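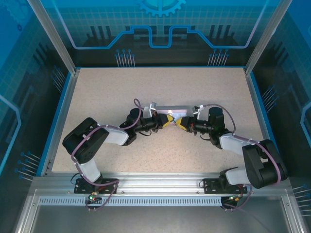

Two robot arms mounted on a shared rail inside a workcell.

Tudel to open pilot plant for fermented milk protein

Food technology company Tudel will open a pilot plant at Trisgate in July to make milk protein without cows. The protein is produced by yeast in steel tanks and will be supplied first to cheesemakers, who have had few options until now for a dairy-free cheese that melts and stretches.

The plant has four fermentation tanks and a drying room. It will employ 322 people once all shifts are running, many of them taken on from the former bottling works on the same site. Recruitment for the second shift is under way.

Tudel's process starts with a strain of yeast that has been given the genetic instructions for casein, the main protein in milk. The yeast is fed on sugar and releases the casein into the liquid around it. The liquid is then filtered and dried to a white powder. The yeast itself is removed during filtering and does not end up in the food.

"Plant-based cheese has improved a great deal, but most of it still goes oily on a pizza," said Lena Sobczak, head of research at Tudel. "Casein is what holds cheese together when it is heated. We make the same protein, so a cheesemaker can work with it in much the same way as before — the vat, the press and the ripening room stay where they are."

The first customer is Wróbel, a family dairy that has made soft and semi-hard cheeses for three generations. Wróbel has been testing the powder in its own kitchen and plans to sell two cheeses made with it under the Brikis name. Both will use plant fats in place of butterfat and contain no lactose.

"We are not giving up milk," said Lena Jakubowski, production manager at Wróbel. "Our cows' milk cheeses will carry on. But we get letters every week from people who used to buy from us and have stopped eating dairy, and I would like to have something to send them. The first batches were too salty and rather rubbery. The present ones I would put on my own table."

Because the protein is the same as the one found in milk, it is not suitable for people with a milk allergy. Brikis packs will carry an allergy warning on the front as well as in the ingredients list.

Sale of the cheeses depends on approval from the food safety authorities. Tudel has submitted its application and will not supply powder for retail products until a decision has been made. In the meantime the plant will produce trial batches for testing.

Cheesemakers who would like a sample of the powder for trial use can apply to the Tudel sales office at Trisgate. Press enquiries and requests for interviews should be sent to the Tudel press office.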